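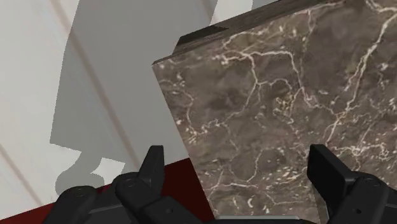
Mármore

O mármore é uma rocha metamórfica formada a partir do calcário que, submetido a calor e pressão durante muito tempo, recristaliza e ganha aquele aspecto que tanta gente aprecia em igrejas, escadarias e velhas cozinhas de família. Os veios devem-se a impurezas como argila, óxidos de ferro ou matéria orgânica — e é por isso que cada pedreira tem, por assim dizer, o seu feitio. Aceita bem o polimento, mas convém poupá-lo ao vinagre e ao limão, que o mancham.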